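„Holz riecht in jeder Stadt anders“

Wer mit Vasilică Vasiliu über Bretter spricht, sollte Zeit mitbringen. Der Tischler führt in Lurano eine kleine Werkstatt und hat im Februar 2021 zwei Stunden am Telefon mit uns geplaudert, und danach wollten wir sofort selbst hobeln!

Angefangen hat er mit Kisten. „Mein Onkel hatte 80 Obstkisten auf dem Hof, die durfte ich zerlegen“, erzählt er. „Krumme Nägel, graues Zeug, und darunter kommt plötzlich so eine Farbe heraus. Da war ich verloren.“ Heute baut er vor allem Tische und Küchenbretter, am liebsten aus Ahorn. „Ahorn ist ehrlich gesagt zickig. Ein falscher Zug mit dem Hobel, und die Faser reißt aus. Aber wenn das Licht flach darüberfällt, bewegt sich die Fläche!“

Beim Verleimen legt er die Bohlen oft einen ganzen Nachmittag hin und her, bis die Maserung ihm gefällt. Geschliffen wird bei ihm bis Körnung 200, dann kommt Öl darauf, „dünn, dünner, als man denkt“. Seine alte Hobelmaschine, 88 Kilo schwer, heißt in der Werkstatt nur Pandel, warum, weiß er selbst nicht mehr.

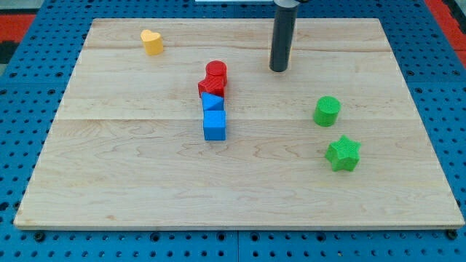 Ahorn mit lebhafter Maserung, darauf bunte Spielklötze.

Und was kommt als Nächstes? „Ein Esstisch, drei Meter lang“, sagt Vasiliu und lacht. „Im August soll er fertig sein. Meine Frau fragt schon, wie der durch die Tür passt.“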